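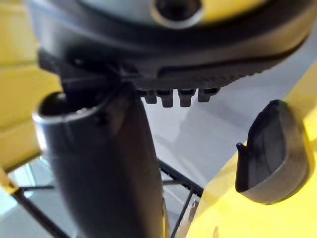 Lougher Street Allotment and Garden Club
Minutes of the autumn meeting, 8th November, back room at the Casside

Present: Aleksandra Szulc (chair), Przemysław Olszewski, Szymon Sowa, Hamisi Ndung'u, and me, Ksawery Wasilewska, taking notes again after I said in May that I wouldn't. Plus 11 plot holders, which is a great turnout for a cold night!

1. Last meeting's minutes
Read and agreed. Szymon asked me to fix the bit where I wrote that he was against the new compost bays. He was against where we wanted to put them. Fixed now, sorry Szymon.

2. Water
This took up most of the evening. The standpipe by the Drinilgate end has been dripping since summer and the ground around it is a bog (I lost a boot in it, nearly). Przemysław has had a look and thinks the washer is gone, but the tap itself is old and he'd like to replace the whole thing before spring. Hamisi wondered if we could move it closer to the middle path while we're at it. Lots of people liked that idea until we got onto the digging. Aleksandra said let's do the tap first and talk about moving it in the new year, and we voted for that, with two against.

Water goes off for the winter next week. Please empty your hoses and bring them in – last year we had three split ones left lying on the grass until March.

3. Money
We have a little over last year's balance, thanks to the plant sale. Hamisi read out the quote for a new fence along the lane side, and at 4,000 dollars there was a bit of a silence. He's going to ask for a price on just the stretch behind the sheds, where the deer are getting in. Someone at the back suggested planting a hedge instead and we had a nice long chat about hawthorn that I didn't write down.

Rent stays the same for next year. It's due at the end of January, and checks should go to Hamisi, please, not under the shed door.

4. Seed order
We're ordering from Maltine again. Everyone was happy with the beans and the squash, less so with the carrots, though I think that was our soil. The discount starts at 15 packets and we always get there easily. Szymon has the list and wants it back filled in before the holidays. If you want the purple potatoes, write it down clearly, because he couldn't read half the slips last time (mine included).

5. Empty plots
There are 4 plots free right now, all down at the wet end. The waiting list is longer than that, so Aleksandra will call people in order and be upfront about the puddles. One of the plot holders asked about splitting a big plot in half for beginners. I really like this! We agreed to try it with plot nine and see how it goes.

6. Anything else
Bonfire pile: check it for hedgehog-sized holes and sleeping cats before adding more, and no painted wood.

The shed key is missing again. If it's in your coat pocket, no questions asked.

Przemysław brought quince jelly and there are a few jars left, so see him if you'd like one.

We wrapped up a bit after nine. Next meeting is in February, same room, and Aleksandra will send the date around once she's talked to the Casside.

K. Wasilewska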